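The Capsule Closet Won't Save You Any Money

My sister-in-law sent me a link in January with the subject line "THIS IS YOU." It was a course on paring your wardrobe down to a capsule, sold by an outfit named Esier, and it cost more than my winter coat. I'm told I have the temperament for it. I wear gray. I own one belt. But I read the sales page twice and came away with the feeling I get when a dentist recommends a toothbrush he also happens to stock.

The pitch goes like this. You own too many clothes, and you wear the same few of them. Get rid of the rest, keep a small set of good pieces that all go together, and you'll spend less and get dressed faster. I have no argument with the first part. Most people I know own too many clothes, me included, belt notwithstanding. My trouble starts at "good pieces," because the good pieces are never the ones you already have.

Read any of these guides and look for the moment when the bag for the thrift store is full and the author turns around and starts recommending. There's always a white shirt. There's always a trench coat, in a country where half the population would get four days a year out of one. There's a "simple" cashmere sweater. The Esier starter list runs to 20 items, and when I priced it at the midrange stores they link to, the total came to $1,784. That was without shoes, which are in a separate module.

I mentioned this to Birgit Petersen, who did alterations for a living until her eyes got bad and who taught me how to shorten a sleeve. She had seen plenty of capsule people come through. They'd bring in the new blazer, she said, and it needed taking in at the back, and then they'd be back with the new trousers, and they all told her it was the last thing they were going to buy. "Very nice customers," she said. "Regular."

Now, I can hear the defense, because Lindiwe Nel made it to me over lunch and she made it well. Lindiwe has kept a small wardrobe for years. She says the expense is up front and the savings come later, and that she hasn't bought a skirt since her son started school. I believe her. I also think Lindiwe would have been careful with money under any system you gave her. She washes freezer bags. Put Lindiwe in charge of a department store and she'd come home with a spool of thread. A method that works for frugal people hasn't shown me much.

The people I'd want to hear from are the ones who did the purge, bought the list, and then gained ten pounds or changed jobs. A closet of thirty mismatched things has some slack in it. There's a pair of ugly pants in there that fits you in a bad year. A closet of eleven perfect things has no ugly pants. When your body or your boss changes, the whole set goes at once, and you're back on the website with a credit card.

And the arithmetic they like to use is slippery. Cost per wear is the big one. You take the price, divide by how many times you'll put the thing on, and suddenly a $400 coat is cheaper than a $60 one. It's a fine sum to do on something you've had for ten years. Doing it in the fitting room is just guessing, and guessing in the direction of yes. I once justified a pair of boots this way. I had them down for 151 wears over three winters, a number I arrived at with a calendar and a straight face. They pinched. I wore them to two funerals and gave them to my niece, who says they pinch.

Then there's the quality question, where I'm even less of a believer. We're told to buy fewer, better things, as if the price tag told you which ones were better. Vojtěch Sýkora, who runs the mending table at our library, has a drawer of buttons and strong opinions, and he'll turn any garment inside out before he looks at the front. He's shown me expensive shirts with seam allowances you could floss with, and a discount-store jacket sewn like a tent. A Groritz sweater of mine, bought at full price in a weak moment, pilled before the receipt faded. My best sweater is a Sjöberg I found at a church sale with somebody else's name tape in the collar.

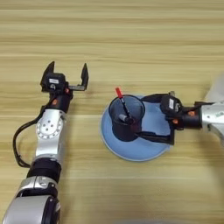 So what would I tell a person who opens the closet and feels sick? First, that feeling sick about your closet is fairly ordinary and doesn't need a course. Second, try not buying anything for a while. I mean this as the whole plan. Don't sort or make piles, and leave the matching hangers in the store. Wear what's there until something wears out, and then see if you miss it. It's a dull way to go about it, and it photographs badly, and I suspect that's why I've never seen it advertised.

You'll learn some things. I learned that I own clothes for a person who gets invited to garden parties. I learned that I'll wear a shirt with a frayed cuff for months if I roll the sleeves. None of this made me calmer or gave me back my mornings, which the Esier people are very keen to promise. Picking a shirt never took me long. What eats my mornings is finding my keys.

I'll grant the capsule crowd one thing. There is some pleasure in a closet with air in it, where you can push the hangers along and they move. Seija Heinonen, who lives upstairs from me, has one like that, and I've stood in front of it with something close to envy. But when I asked how she did it, she said she'd moved apartments four times in six years and got tired of carrying things. She still has a purple jumpsuit she wears at New Year's and at no other time. By the rules it should have gone in the first round. It goes with nothing, it can't be layered, and the cost per wear must be terrible.

My sister-in-law, by the way, took the course. She's on the second module and has ordered the trench coat. It's on sale, she tells me, and she says it will replace three other jackets, which are still hanging in the hall.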